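Wetholm opens engine room course for ferry crews in Birkden

Wetholm, the maritime training company, will start a new engine room course for ferry crews in November. The course is made together with the ferry operator Thoroddsen and is held at the Wetholm school in Birkden harbor.

Each class has eight places and combines lessons with practice in Flimik, the company's own simulator program. In the last school year, 467 officers and engineers took a course at Wetholm. 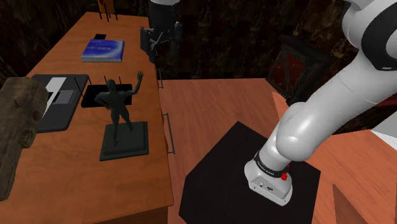
Blackout and fire drills

The students learn to bring back power after a blackout, to change over fuel pumps and to report clearly to the bridge during a fire alarm.

"Many of our engineers know their own ship very well, but they seldom can train for the bad day," says Snædís Kirkegaard, head of training at Wetholm. "We want to give them this time."

Registration is open now at the Wetholm office in Birkden.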